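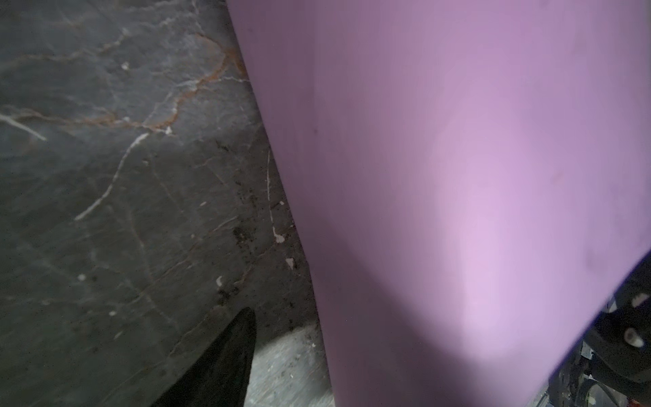
Learn > Materials > Stone and Surfaces > Veins in Stone

Print this page | E-mail this page

Why Does Marble Have Lines in It?

Marble is a rock. It is used for floors, steps, counters and tabletops. Many pieces have thin lines running through them, and these lines are called veins. A vein can be white, gray, gold, green or rust-orange. It can be as thin as a hair or as wide as your hand.

How marble forms

Marble begins as limestone. Limestone is made mostly of a mineral called calcite, and much of that calcite comes from the shells and skeletons of sea animals. The pieces settle on the sea floor in layers. Over a very long time, the layers are pressed together and become solid rock.

Movements of the Earth's crust can carry limestone deep underground, where it is heated and squeezed. The rock does not melt. Its calcite grains change shape and grow until they lock tightly together. Rock that has been changed in this way is called metamorphic rock. "Metamorphic" comes from Greek words for a change of form.

How the veins get in

There are two main ways.

The first is by mixing. Limestone is rarely pure. It may hold thin layers of clay, sand or iron minerals. When the rock is squeezed, these layers bend and smear into streaks.

The second is by cracking. Rock under stress breaks. Water moves through the cracks, carrying dissolved minerals. The minerals come out of the water and build up on the walls of the crack until it is filled. A filled crack often has a jagged path, like lightning, and may split into branches.

What the colors mean

White veins are usually calcite, the same mineral as most of the marble. Quartz can also make a white vein.

Rust-orange and brown veins usually contain iron. Iron combines with oxygen to make iron oxide. Rust on an old nail is made in a similar way.

Dark gray and black stone often gets its color from carbon, left behind by living things that were buried with the limestone.

Green usually comes from minerals such as serpentine.

Real marble or a copy?

A surface that looks like marble may be something else. Laminate is made of layers of paper and resin pressed together, with a picture of stone printed near the top. Some tiles are printed too. Look for these signs:

Repeats. A printed pattern may show the same vein again farther along. Natural veins do not repeat.

Edges. In a solid slab, a vein that reaches the edge continues down the side. In a laminate, the pattern may stop or change there.

Temperature. Stone carries heat away from your hand quickly, so it feels cool. Laminate feels less cool in the same room.

One sign alone is not proof. Makers of copies have become very good at them -- a long pattern may not repeat anywhere on a small table.

Try it: map the veins

You will need a marble or marble-look surface, thin paper, low-tack tape and 2 colored pencils.

1. Ask an adult before you start. Wipe the surface clean and let it dry.
2. Tape the paper down flat.
3. Trace the veins you can see through the paper. Use one color for white veins and the other for all the rest.
4. Look for places where two veins cross. If one cuts straight through the other, the one that cuts through is younger.

Do not test the stone with vinegar or lemon juice. Acid reacts with calcite and leaves a dull mark that wiping will not remove.

Words to know

Calcite: the main mineral in limestone and marble.
Slab: a wide, flat piece cut from a block of stone.
Vein: a band or line of mineral running through rock.

Text by Jayson Magbanua

Learn > Materials > Stone and Surfaces > Veins in Stone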